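Bench Assembly and Packing Assistants (part-time, 2 positions)
Rirkance, Fokidthorpe site
Reference: 1193

Rirkance makes small parts kits for schools, repair shops and hobby suppliers. Most of what we sell is tubes, end caps, spacers and short connecting pieces, put together in small runs and shipped in flat boxes. We are hiring two part-time assistants for the bench room at our Fokidthorpe site. The work starts in October.

The job

You will spend most of your shift at a table, putting light parts together, checking them and getting them ready to ship. The parts are small and none of them is heavy. Many look alike until you hold two side by side, so we need people who are comfortable looking closely at the same kind of thing for a few hours.

A normal shift includes:

Collecting the day's job sheets from the rack by the door
Setting out trays and parts for the first job
Fitting tips and caps onto tubes
Checking length and fit against the sample piece
Bagging, labeling and boxing finished kits
Wiping down the table and putting leftover parts back in the right drawers

The catalog has 141 kits. You will not need to know all of them. New assistants start on the tube kits and stay on those for the first month, then move to the mixed kits when the lead is happy with their work.

Tube kits are a good place to learn. The cap has to go on straight and all the way down, and the tube must not be scratched while you do it. If a cap feels loose, it goes in the reject tray and you take another. Please don't try to make a loose cap fit. The reject tray gets sorted at the end of each shift, and the good tubes go back into stock.

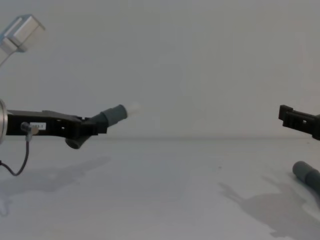 Mixed kits take longer. They have more pieces, and the packing order matters because customers open the bag and work through it from the top. Each job sheet lists the order. If the sheet and the sample piece don't agree, stop and ask. We would sooner lose ten minutes than send out a wrong box.

The busy stretch runs from October until the winter break. Last year we shipped 2274 boxes in that time. You may be offered extra hours then, but you can turn them down and it won't affect your regular shifts.

Hours and pay

Shifts are four hours, either 8 a.m. to noon or 1 p.m. to 5 p.m. One position is for mornings and the other for afternoons. Tell us which you want when you apply. If you could do either, say that too – it makes the schedule easier to fill.

Both positions are four shifts a week. Pay is hourly at our standard bench rate, which we will give you in writing before the interview. It goes up after the first three months. Training time is paid at the full rate from the first day. There is one paid break of fifteen minutes in each shift.

What we are looking for

Good close-up eyesight, with or without glasses
Steady hands and patience with small parts
Able to read a job sheet and follow it in order
Able to sit or stand at a table for most of a four-hour shift
Reliable about start times
Willing to say so when something has gone wrong with a batch

You don't need experience in assembly or packing. People have come to us from kitchens, sewing rooms, offices and straight from school. If you have done model building, beadwork, electronics or anything else with small pieces, mention it in your application.

You do not need a car. The bus stops a short walk from the main gate, and there is a covered rack for bicycles. Parking is free but the lot fills up by 8:15.

About the site

The bench room is on the ground floor and has step-free access from the parking lot. Tell us if you need a different chair, a lamp or a magnifier and we will have it ready before you start. Food and drinks stay in the break room, which has a fridge, a microwave and lockers. Bring your own padlock.

Please wear closed shoes and clothes without long, loose sleeves. Rings and bracelets have to come off before you handle parts. We supply gloves and aprons. Phones stay in the lockers during shifts, and the office will bring you a message if someone needs to reach you.

How to apply

Send us a short letter or email, one page at most, with:

Your name and phone number
The shift you prefer
Any work or hobbies that involve small parts
The name of one person we can contact who has worked with you, studied with you or taught you

A resume is fine but not required. Put reference 1193 at the top. Applications go to Pui-shan Lau in the Rirkance office, or you can leave one at the front desk in a sealed envelope between 9 a.m. and 4 p.m.

We will invite people for a visit of around 2 hours. It includes a talk with Yuk-lan Kan, who leads the bench room, a look at the work and a short bench task. For the task you will put together one tube kit from a job sheet and check it against the sample piece. It is not timed. We want to see how you lay out your parts and what you do when a piece doesn't fit. We pay for the visit at the starting rate, whether or not you are offered a job.

Everyone who applies will get a reply. If you have applied before and were not hired, you are welcome to apply again.

Questions about the work can go to Yuk-lan Kan through the front desk. Questions about pay, hours or access should go to Pui-shan Lau.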